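6 September 2021, notebook, hand demos for the cup task

Started late today. Tâm Triệu needed the computer until lunch to copy the old April recordings to the Tedstead drive, so I used the morning to clean the finger pads and to check the screws on both arms. One screw on the left arm was a little loose. I tightened it and wrote it on the sheet.

The task is the same as last week: cups on the table, the person takes one cup at a time with the hand-held gripper and places it standing on the cloth. We have now 428 demos in the Lurklow folder. I wanted 400 good ones, and after I remove the bad ones we will be under this number again, so we continue.

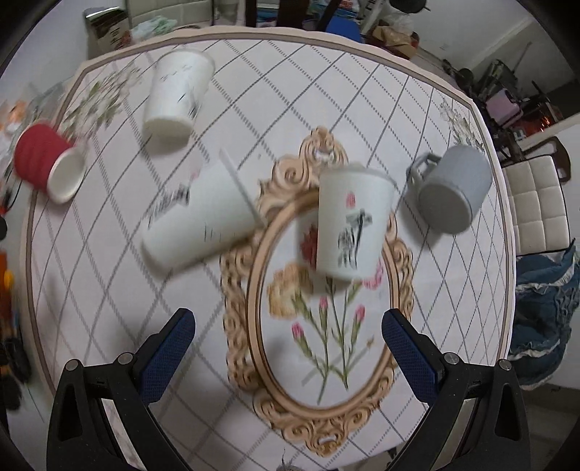
What I want to improve is the start of each demo. When I looked at the old ones, many begin with the fingers already half closed, and then the policy learns to come to the cup with too small an opening. It pushes the paper cups over. From today the rule is: open fully, wait one second, then move. Tâm says one second is too long and makes the data boring. Maybe he is right, we can cut it later in the script. I prefer to have it and cut it.

Second point is the mug. The paper cups are easy to grip from the side, but with the mug I turn my wrist differently each time, depending on the handle. I made 6 tries where I go always to the body and leave the handle free. It felt slower but more regular. I will ask Alemneh to do the same without telling her my way first, to see what she chooses.

Problem: tracking was lost in 5 demos, every time when I moved fast near the table edge. I marked them in the Ustar sheet with "T". Do not use them for training, please, also not for the test set.

For tomorrow:
- new tablecloth or the same? Ask Tâm
- charge the second battery
- write the cutting script (start only, do not touch the end)
- replay two mug demos on the arm at low speed, with somebody at the stop button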